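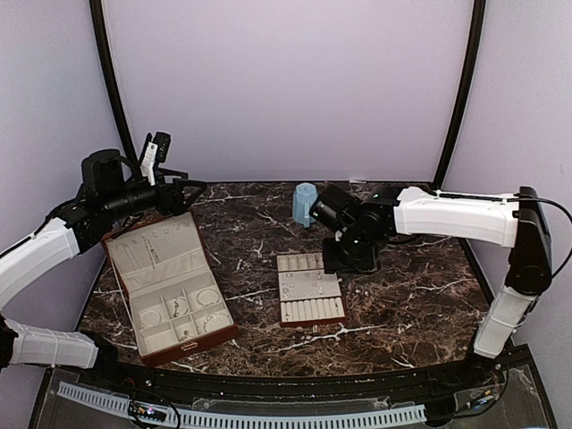

Dark brown marble pattern with white and tan veins.

How Does Marble Get Its Stripes?
By Celeste Retamal

Have you ever run your finger along one of those wiggly lines in a marble floor, perhaps at the bank or in a big old library, and wondered who drew it? I used to do it all the time when I was small (my mum would be waiting in the queue, and I'd be on my hands and knees following a grey line under somebody's shoes). No one drew it at all. The line was made deep underground, and it took a very, very long time.

It starts in the sea

Marble begins its life as a different rock called limestone. Picture a warm, shallow sea, long before there were any people to paddle in it. It's full of creatures with shells, some as big as your hand and plenty too tiny to see without a microscope. When they die, their shells and bits of shell sink down to the bottom and pile up. More shells land on top, and more on top of those, until the ones at the bottom are squashed and stuck together into solid rock.

Sometimes you can still find the shape of a shell in a piece of limestone. If you do, you've found a fossil, and you should show absolutely everybody!

Then it gets cooked

The ground under our feet moves, but ever so slowly, at something like the speed your fingernails grow. Over millions of years, limestone can be pushed down deep where it's terribly hot, or squeezed when two pieces of the Earth's crust shove against each other. Sometimes hot melted rock, called magma, pushes up close by and bakes it.

The limestone doesn't melt. It stays solid, and inside it the tiny crystals of a mineral called calcite grow into new, bigger crystals that lock together like the pieces of a jigsaw. Now it's marble. Scientists call a rock that has been changed by heat or squeezing a metamorphic rock, which is a lovely long word to bring out at dinner. (Say it like this: met-a-MOR-fik.)
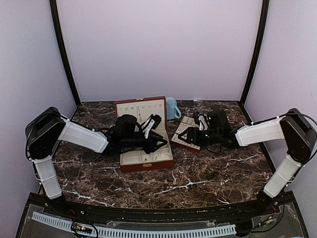
So where do the colours come from? If the limestone was very pure, you get plain white marble, the kind sculptors love. Most limestone has other things mixed in, though, such as clay, sand or a little iron. Iron can turn marble pink, red, yellow or brown, and the dark remains of old plants and animals can make it grey or even black. When the rock is squeezed, the muddy layers get bent and swirled about, a bit like the chocolate part of a marble cake when you drag a spoon through it.

Some lines are made another way. The rock cracks, water trickles through the crack, and the water leaves minerals behind until the gap is filled up. That's called a vein, just like the ones on the back of your hand.

Try it at home

Roll out 2 lumps of modelling clay in different colours, put one on top of the other, and fold and squash them 6 times. Ask a grown-up to slice the lump in half, then have a look at the stripes inside. Squash it a few more times and slice it again.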